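Clotard Bench Arm: Frequently Asked Questions

Clotard is a small robot arm built in a shared workshop, together with the simulator used to test its control code. The questions below come up most often from people building their own. Answers apply to the current version of the plans unless an older one is mentioned.

What does the build consist of?

A six-joint arm with a two-finger parallel gripper, a controller board, a power supply, and a desktop computer for the simulator. The arm and gripper are covered by one set of plans. The computer is not. Any machine that can render the wrist view without dropping frames will do.

What did it cost?

The arm, gripper, and controller came to $1,400. The simulator computer was already in the workshop and is not counted. Servos account for $790 of the total. The remainder is bearings, aluminum, fasteners, wire, and two boards ruined by reversed polarity.

Which controller board is used?

The Kava board. Earlier plans call for the Denda, and it still works, but it has no spare input for the gripper's limit switch. If you already own a Denda, wire the switch in series with the emergency stop and accept that the software cannot tell the two apart.

Can the gripper be built first?

Yes, and it is the recommended order. It can be clamped to a bench and cycled with nothing else attached. Run it for 2,000 open-and-close cycles before mounting it. The early gear set stripped well short of that, and replacing gears is much easier with the gripper off the arm.

Why test in simulation at all?

Most errors in the control code are sign errors, unit errors, and frame errors. In simulation these cost a restart. On the bench they cost a finger plate or a servo. New code has to complete the full test sequence in the simulator before it is loaded on the board.

What does the simulated wrist view show?

The view is rendered from just above and behind the gripper. The palm sits along the bottom and the fingers point away from it. The fingers are plain shapes with flat shading, which is enough for checking alignment. Light falls on the two inner faces differently, so the left one renders nearly white and the right one a medium gray. Code that finds the fingers by brightness must allow for this.
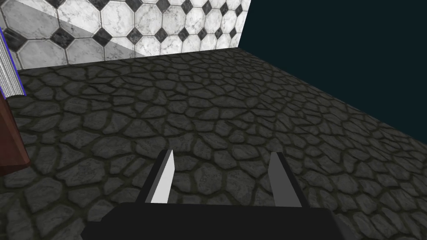
Gripper open over the cobblestone floor, in both views.

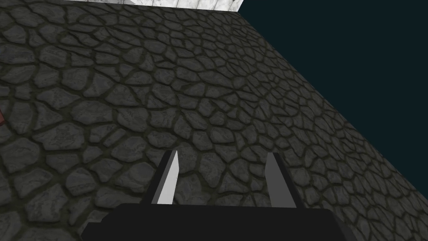

A comment from Haberkorn on the brightness question: I gave up on thresholds and took the finger positions from the joint state instead. The camera is fixed to the wrist, so the projection only has to be worked out once. It removed a whole class of failures for me, although you do have to redo it if you move the camera mount by even a hair.

We agree with this for anyone whose gripper reports its position. On builds without position feedback, the brightness method is still needed.

Why use cobblestones for the floor?

A plain floor gives the vision code nothing to track. An irregular pattern gives it plenty, and errors in estimated motion become easy to see. The stones are a surface texture as far as the physics is concerned – the contact plane underneath is flat. A gripper that catches on the floor in simulation has a height error in the code.

Does the floor have to end somewhere?

It can be made as large as you like. A floor with a visible far edge is useful for checking the horizon estimate, and the empty background costs nothing to render. Keep all targets well inside the edge, as anything pushed over it will fall until the simulation is reset.

How closely does the simulator match the arm?

Joint angles match well. Grip force does not. The friction value for the finger pads was set by trial and suits dry, hard objects. For soft or slick objects, treat a successful simulated grasp as untested.

The fingers close unevenly. What is wrong?

Check the linkage pins first. If one finger leads the other through the whole stroke, the pinion is off by a tooth. If they start together and separate near the end, a pin hole is worn. In the simulator, the same symptom means the two finger joints have different velocity limits in the model file.

The arm shakes when holding still. Can that be tuned out?

Usually. Lower the proportional gain on the shoulder before touching the elbow. If the shaking stays at the same rate after the gain is halved, the cause is mechanical – a loose clamp at the base is the most common one.

What power supply is needed?

Use one with headroom above the stall current of the two largest servos together. An undersized supply shows up as controller resets during fast moves, often mistaken for a software fault.

Is a printed finger strong enough?

For light parts, yes. The plans give a printed version and an aluminum version with identical mounting holes. Print them lying flat so that the layers run the length of the finger.

Where are changes to the plans recorded?

In the notes file that comes with them. The last full revision was in November, and 69 changes have been logged since the first version. Dimensions affected by a change are marked with the revision letter on the drawing.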